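May 30, 2022
Workshop notebook, Jiltport bench

Glaze tests, second round of the Dunne clay body. Picking up from the April page, where the blue ran off the foot on most of the tiles and the yellow crawled wherever the bisque had been handled too much.

Mixed fresh from dry this morning. The old bucket of yellow had gone hard at the bottom and I didn't trust what was left on top. Sieved twice, 60 mesh. The second pass still caught a few grains of stain, so the yellow goes through again before anybody dips anything larger than a tile.

Blue: cut the frit by 2 percent and put the difference into clay. It settles slower now and stays up long enough to do a full board of tiles without stirring. Brushed coats look streaky when raw. Left them alone.

Yellow: same recipe as April, thicker by eye. Need to start weighing this. Wrote "like cream" last time and that is no use to me now.

Red: bought in from Wiltedlow, used as supplied. Label says three coats. Gave half the tiles two coats and half three, marked on the back in iron oxide.

Color plan for the sample shelf is still blue for the trays, yellow for the round forms, white for the flat squares. Red stays on the long bars only until we know how it behaves on a wide surface.

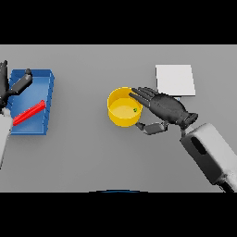
Blue tray with the red bar in it, yellow bowl, white square. Gray ground.

I would like a warmer gray under the tiles when they go up for comparison. The cool one makes the yellow look greener than it is in the hand. Bellon has offcuts of board in a few grays, ask for the smallest size they will cut.

Firing. Bottom shelf is blue only, with waste slabs underneath in case it runs again. Yellow in the middle, red on top. Cones on all the shelves this time. In April there was one cone by the spy hole and it told us nothing about the bottom, where the trouble was.

Schedule: slow to red heat, then medium, hold 25 minutes at the top, then off. No controlled cooling on this one. If the yellow comes out dull, try a slow cool on the next load and leave everything else the same.

Left the lid propped for the first stretch and closed it before lunch. The lower switch is stiff and has to be turned past the mark and back again. Third time I have written that down. It needs replacing.

Cracks: 7 of the Dunne tiles had hairlines out of the bisque, all on the long edge, all from the board that dried next to the door. Kept them out of the load and put them in the reclaim bin. Next board dries under plastic on the inside rack.

To do
Weigh a pint of the yellow and write the number on the lid
Order stain, the blue jar is nearly out
New kiln wash on the two oldest shelves
Unload when it is under 200 F, not before
Copy the blue recipe to the card file if the feet come out clean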